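Notes on the Public Comment Rule

The county board's rules subcommittee has now published the text of its proposed change to public comment, and I have read it twice. I write as a resident who has attended board meetings in Firnier for several years, first for the old township newsletter and later on my own account. The views below are mine alone.

Under the present rule, any resident may speak on any subject for three minutes at the start of a regular meeting. Speakers sign a sheet at the door. Under the proposed rule, speakers would register online by noon on the day before the meeting, state the agenda item they wish to address, and be limited to that item. Comment on matters outside the agenda would be heard at the end of the meeting, after the closed session if one is held.

The stated purpose is efficiency. The memorandum attached to the proposal reports that the board heard 274 speakers last year and that comment periods delayed scheduled business at several meetings. I do not dispute the figure. I attended most of those meetings, and a large share of the speakers came for one matter, the rezoning of the Hegde parcel. If those evenings are set aside, comment at an ordinary meeting was brief, and at two of them no resident spoke.

A rule written for the Hegde hearings will govern every meeting that follows. That seems to me a weak basis for a permanent change, particularly when the board already has authority to schedule a separate hearing whenever a matter draws unusual interest. It used that authority for the Sketis Road bridge closure, and the arrangement worked well enough.
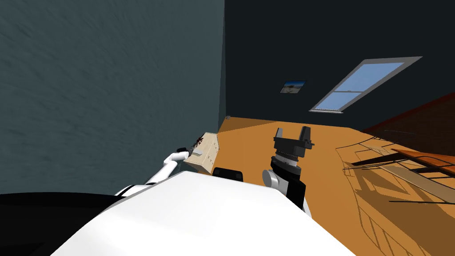
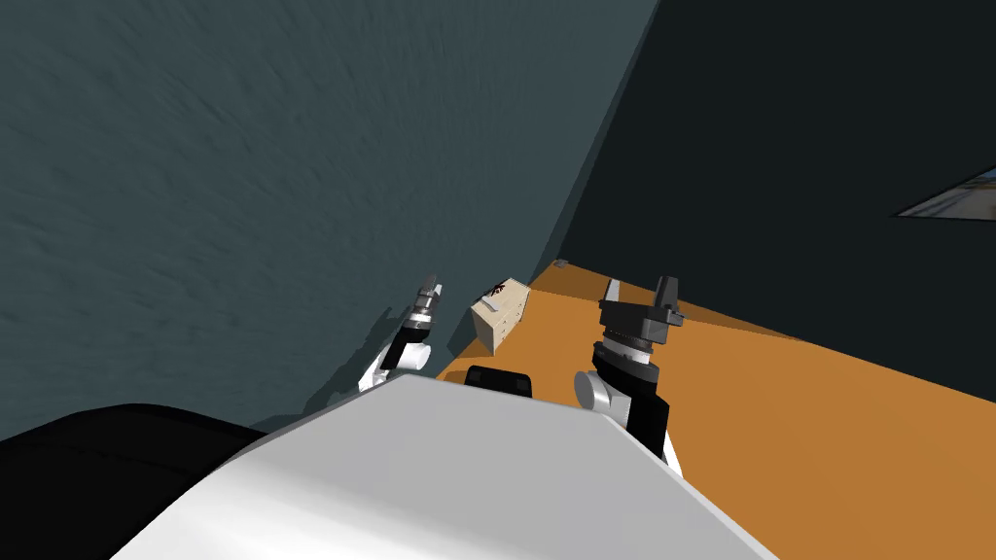
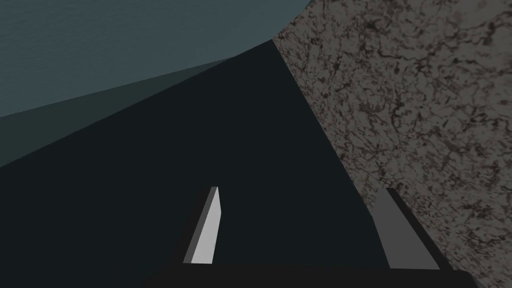
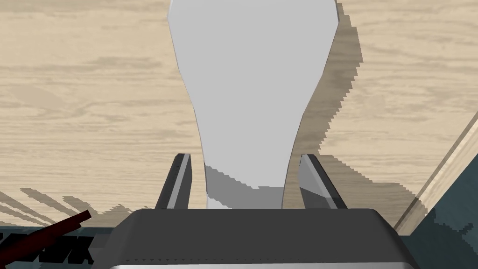

The noon deadline deserves closer attention than it has received. The board is required to post its agenda one full day before it meets, and in practice the agenda tends to appear late in the afternoon. A resident who reads it that evening would already have missed the time to register. Loretta Iwasaki raised this point at the December work session and was told that staff would try to post earlier. The proposed text contains no such commitment. If the board intends to require notice from residents, it should bind itself to a matching schedule and place that schedule in the same document.

There is also the matter of the closed session. These sessions have no fixed length. At the meeting where the Junen water contract was discussed, the public waited in the hallway until after 10 p.m., and by then only a few remained. Placing general comment behind a closed session would comply with the letter of the open meeting rules as I understand them. It would also mean that a parent with small children, or anyone who starts work early, could not reasonably take part.

Supporters of the proposal have made fair arguments. Supervisor Mei Pruitt observed that residents with business before the board, such as permit applicants, also have to wait, and that their time is worth as much as anyone's. I agree with her. A cap of one hour on opening comment, with the remaining speakers heard at the end, would answer that concern without requiring advance registration. Several neighboring boards use a similar arrangement, and I would encourage the subcommittee to ask them how it has worked before it makes a final recommendation.

A petition asking the board to delay its vote had gathered 415 signatures when I last checked with the clerk's office. I signed it. The petition does not ask that the proposal be withdrawn, only that the board hold one evening hearing on it and publish the written comments it has received so far. I requested copies of those comments last month. The clerk acknowledged my request promptly and courteously, and I expect to post the documents when they arrive, with home addresses removed.

Two smaller matters should be noted. The draft uses both "resident" and "taxpayer" when it describes who may speak, and the two groups are different. Renters who read it may conclude that they are excluded. The draft also says nothing about interpreters, although the current rule allows double time for a speaker who uses one. I assume the omission was an oversight. It should be corrected before the text goes to a vote.

Written comments may be left at the clerk's counter during business hours or mailed to the board office. Letters should carry the writer's name and town and should refer to the public comment rule in the first line, so that they are filed with the correct item. I submitted mine this morning.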